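Procurement and Facilities Forum > Laboratory Equipment > Single-arm workcell: budget for 2026

jendarness_labs
Posted Dec 31, 2025

Our department is preparing a capital submission for one tabletop manipulation workcell at the Loltow campus. The work is household handling: bowls, boxes, pens and similar items on an ordinary table. The arm is to stand on its own pedestal at the end of the table. I would appreciate comment on two points: whether simulation should be funded as a separate line, and what allowance members make for the pedestal and floor fixing.

kevik_ops
We carried simulation as a separate line and would do so again. Our licence and workstation time came to $3000 for the first year. Layouts were settled in software before the purchase order was raised, and the pedestal position was changed twice at no cost.
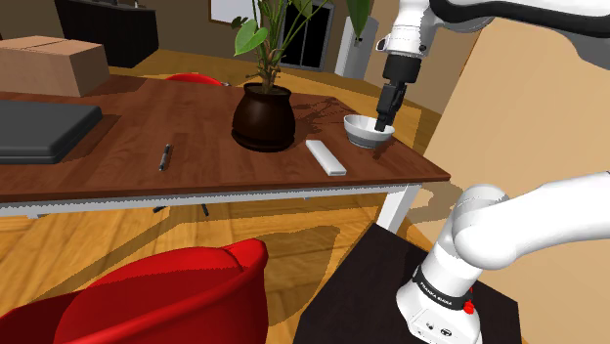
The reach study should be attached to the submission as an appendix. Our finance office asked for it before releasing funds, and a clear layout shortened that discussion considerably.

barasa_facilities
I must disagree with the previous reply in part. A rendered room tells the assessor very little about the floor. Ours required a structural check, which was quoted at $2144 and had not been budgeted. I would place that item ahead of any software.

kevik_ops
The structural check is a fair point, and I had omitted it because our slab was already certified. I do not accept that it should displace the reach study. The two answer different questions.

jendarness_labs
Thank you both. Would members consider a contingency of 30 per cent excessive?

barasa_facilities
Not for a first installation. Please also allow about $400 for replacement bowls, boxes and other test objects. Ours was charged to general consumables and queried at the June review.

jendarness_labs
Noted. Both items will be entered as separate lines, and the revised schedule will be posted to this thread once our finance office has returned it.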